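Tableware and Place Setting, Unit 4
Handout: Coordinating a bowl, an underplate and a tray
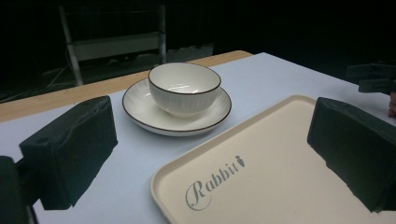 Fig. 1. White bowl on matching saucer, dark rim lines; cream tray marked "Rabbit".

Instructor: Sandra Heywood. Read before the January practical. The Horrocks reader covers the same ground in more detail, but its terms differ in places. Use the terms given below in written work.

1. Terms

Underplate: any flat or shallow piece that carries another piece. A saucer used under a bowl counts as an underplate, whether or not it has a well.
Well: the recessed center of a saucer that locates the foot of a cup or bowl.
Rim line: a narrow band of color at the lip or outer edge.
Relief: raised or sunken pattern formed in the body of the piece, as opposed to printed or painted pattern.

2. Matching within a pair

A bowl and underplate read as a pair when at least two features repeat. In Fig. 1 the repeated features are body color, rim line and ribbing. The ribs are vertical on the outside of the bowl and radiate across the saucer. On a glossy white glaze, relief of this kind is faint and depends on the direction of the light. The rim line does most of the work at normal viewing distance.

3. Centering

The visible band of the underplate should be even all the way around. The bowl in Fig. 1 sits slightly off-center, and the band is wider at the left and front. Correct this by lifting the bowl and setting it down again. Sliding a fired foot over a glazed surface can mark the glaze. Check from directly overhead - a seated view hides part of the rear band.

4. Adding an unmatched piece

The tray differs from the pair in color (cream), outline (rectangular, rounded corners) and decoration (gray script lettering with a small carrot emblem). Three differences are acceptable if the piece is kept apart from the pair by a clear strip of cloth. Lettered pieces are normally turned so that the word reads from the diner's seat.

5. Ground

A pale, low-contrast ground such as lavender-gray lets white ware show its edge without a hard outline. Cover the full working area of the table. Exposed wood grain at the far side introduces a second ground and should be dealt with first, before any ware is placed.

6. Exercise

Set one bowl, one underplate and one unmatched tray. Record the band width at 4 points, in millimeters, before and after correction. Hand the sheet to Cyril Hartley at the end of the session.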